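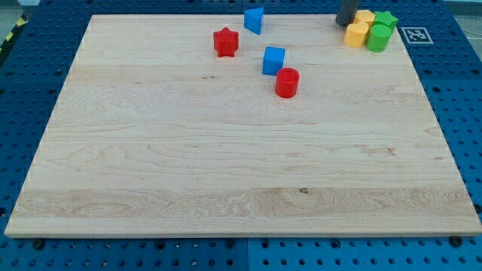
Tergate opens orders for tabletop sorting kit

Tergate has begun taking orders for Skellenach, a tabletop practice kit for colleges and small workshops that already own a robot arm. The kit goes on sale to education buyers first, with general orders to follow in August.

Skellenach is sold without an arm. Buyers get a wooden work board, sets of coloured plastic shape blocks, printed markers for the camera software and a licence for Dirkoreo, the program that runs the exercises. Blocks come in red, blue, yellow and green, and the shapes include stars, cylinders, cubes and triangular prisms, much like the pieces in a child's shape sorter.

The exercises start with picking up a single block and putting it down at a given spot. Later ones ask the arm to gather blocks by colour, so that yellow and green end up together in one corner of the board while red and blue stay out in the middle. The hardest ask for blocks to be taken from a tight group without knocking over the ones next to them. There are 13 exercises in the basic licence, and teachers can write their own.

Kenta Kudo, who leads the product at Tergate, said the company had tried several sets of test objects before settling on the blocks.

"We had metal parts, food tins, all sorts," he said. "Students took a long time to get started because every object needed its own grip. With the blocks they can get an arm moving in the first lesson, and the star is still awkward enough to keep them busy for a while after that."

The board is meant to sit on a perforated base, which many teaching labs have already. Tergate sells its own base panels for those that do not. Bolts are supplied, and the company says the board should be fixed down before the camera is set up, as a board that shifts even slightly will throw off the positions Dirkoreo has stored. A marker is placed on the base beside the board and must be left uncovered during a run.

Imai, a training centre that had an early set on loan, has used it with two groups of evening students. Toshiko Ishida, who teaches both, said the written guide was clear and that setting up took less than an hour once the arm was in place. She was less happy with the colour settings, which she had to adjust when the lights in the room were changed.

"Yellow was the one that gave us trouble," she said. "The wood is pale and the blocks are quite a warm yellow, so the program would sometimes miss one. After we set it again for the new lamps it was fine. I would like that step to be nearer the front of the guide."

Ishida also said that her students had asked for more work on upright blocks standing close to each other. In the basic exercises most blocks have a fair amount of space, and the crowded layouts only come in towards the end. She has since written two layouts of her own and shared them with the company.

Kudo said the guide would be revised before general orders open, and that the colour settings would move to the first chapter. Kits already delivered will get the new guide as a download. He said a set of plain wooden blocks was also being looked at, but that no decision had been made.

Dirkoreo works with grippers that have parallel fingers. Suction grippers are not supported at present. The company advises buyers to check that the fingers can reach the far corners of the board before ordering, as arms mounted close to the near edge may fall short. A paper template for checking reach can be sent out on request at no charge.

The software licence lasts for two years and covers five computers on one site. After that it can be renewed, or the kit can be used with other software, as the layout files are plain text. Replacement blocks are sold singly or by the set, and boards can be bought on their own.

Tergate said 68 kits were in the first batch. Education buyers can order through the company's sales office, and delivery is expected to take five weeks.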